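Nester hand cell: setup and care notes
README for the simulated cell, last edited 2025-08-17

What this folder is

Nester is the simulated one-hand cell we use for cookware grasps. The folder holds the scene files, the hand model, the grasp presets and the scripts that check them. These notes cover how the cell is set up, how to keep it healthy, and what to do when it breaks. They do not cover policy training, which has its own README one level up.

The cell was put together at Hitholm. The Lidside group keeps its own copy with a different table height, so don't swap scene files between the two without reading the section on offsets.

Contents

scene/ has the table, room and lights
hand/ has the hand model, joint limits and collision shapes
objects/ has the cookware meshes
presets/ has saved grasps, one file each
checks/ has the scripts named below
logs/ is empty in a fresh copy

There are 236 preset files in this release. The nightly run that the release was cut from has 2507 episodes, and those are stored separately.

Starting the cell

1. Load the scene without the hand. The table should render with no objects on it. If the table is missing its legs, the mesh path is wrong, usually after a move to a new machine.

2. Load the hand. It spawns open, clear of the table. Run checks/limits before you move anything. Every finger joint is driven to its low stop and then its high stop. A joint that overshoots has lost its limit entry, and the fix is to copy the entry back from hand/limits_default.

3. Load one object. Let it settle for 80 steps before the hand gets any command. Thin-bottomed pots rattle for a while after they spawn, and a grasp started too early will push them away.

4. Load a preset and play it at quarter speed. Stop when the fingers reach the object and look at it from the front camera.

For the small saucepan, the preset to start with is rim_left. The hand comes in from the left, the four fingers go over the rim and the thumb stays below the palm, near the handle. Check that the fingertips are inside the rim and that the handle runs clear under the hand.

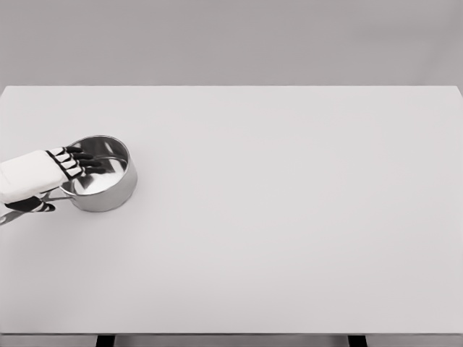

5. Run checks/contact on the stopped pose. It prints one line per fingertip with the contact force and the depth of overlap. A fingertip can look right in the render and still be hovering, so go by the numbers. Any overlap deeper than the limit in the config file fails the check.

6. Save the pose under a new name. Do not overwrite a preset that shipped with the release.

Offsets

All presets are stored relative to the object, and the object is placed relative to the table top. The Lidside table is higher. If you load a Lidside scene with Hitholm offsets, the pot spawns inside the table and is thrown out on the first step. Set table_origin in scene/config to match the table you loaded, then reload everything. Changing it while the simulation is running does nothing.

Regular care

Before each nightly run:
- clear logs/
- run checks/limits
- run checks/contact on rim_left and one other preset
- confirm the solver is set to 32 iterations

Once a month:
- rebuild the collision shapes from the source meshes
- compare the rebuilt shapes with the stored ones and keep the old set until the comparison passes
- replay every preset and list the ones that no longer pass

The monthly replay takes most of a night on one machine. Start it after the other jobs are done.

Repairs

Fingers pass through the pot wall. The pot is using its display mesh for collision. Point it back to the thick-walled version in objects/collision. This happened to every pot in January after the mesh cleanup, and a few old branches still have the bad paths.

Thumb shakes when it touches the handle. Thumb gain is too high for a thin contact. Lower it in steps and rerun checks/contact after each one. Don't raise the friction to hide it.

Pot slides when the fingers close. Look at the order of the closing commands first. All four fingers should get their command on the same step. If one is late, the pot turns toward it.

Reflections are slow to render. Polished metal costs the most. Turn reflections off for the nightly run and back on for review renders. The physics is the same either way.

Hand spawns rotated. The wrist frame was exported with the wrong axis up. Re-export it with the Omerović converter, version pinned in hand/requirements. Newer versions of the converter flip the axis again.

Known problems

The front camera can't see the underside of the rim, so contacts there have to be read from the log. Lids are not supported. Presets for the wide pans were made with an older thumb model and have not been redone. checks/limits reports a pass if the hand isn't loaded at all, so read the joint count in its first line.

Changes to this folder

Put the preset name and the check output in the commit message. Changes to hand/limits need both checks rerun and the full replay list attached.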